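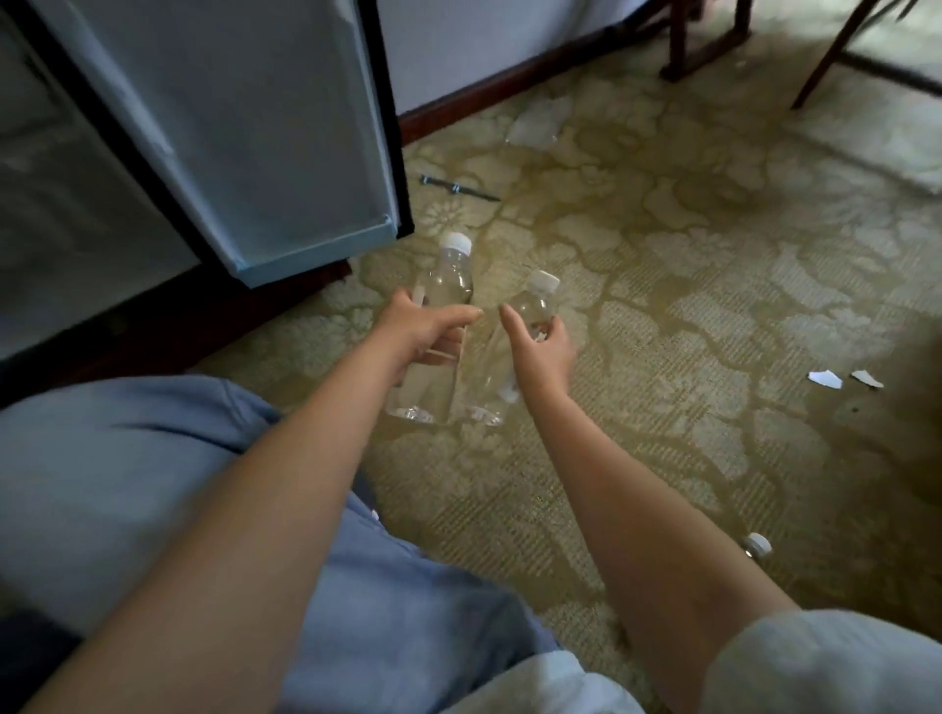

About Plerkar

Plerkar tests robot grippers, arms, cameras and controllers for firms that need to choose between them. We do not make or sell any of this equipment and take no commission from those who do. Customers are mostly machine builders, packing firms and university labs. We have worked from the same unit in Rorkstead since we started.

What we test

Most of our work is comparison. A customer names a task and a shortlist, and we run each item on the list through the same trials under the same settings. Parallel-jaw, suction and multi-finger grippers are tested on one arm with a common mounting plate, so that results differ by gripper only. Arms are compared for repeatability, reach under load and stopping distance. Cameras are compared on depth error, delay and behaviour in poor or uneven light. Controllers are tested with the arm they are meant to drive, and with one other arm where the maker allows it.

The human baseline

Each grasping task is first done by a person wearing a head-mounted camera. Two-handed tasks are included. The recordings give us the approach angle, the spacing of the hands and the point of contact, and the gripper trials are set out to match. Clear plastic bottles are a standard object in our set: they give weak depth readings on many cameras and the walls deform under quite small forces. Baseline work is done in furnished rooms as well as on the bench, with patterned carpet, furniture and small litter left in view, as these affect how well a camera picks out the object.

How a trial is run

A full gripper trial is 4000 grasp cycles, split between 48 objects. Force, slip and cycle time are logged throughout. Fingertips and suction cups are inspected at the halfway point and at the end, and worn parts are replaced only if the maker's manual says so. A dropped object counts as a failure even if the gripper recovers it. Each shortlist is run by 2 operators working separately, and any difference between their results is printed in the report.

Our test rig

The current rig, Latach, replaced our first one in July. It takes four arms and uses a single clock for all cameras and force sensors. The earlier rig, Gallagher, is kept for long wear tests.

Reports

Customers receive the report, the raw logs and the settings files. Failed trials are included. Our archive held 2427 completed trials in September 2021.

Shares: 48
Comments: 2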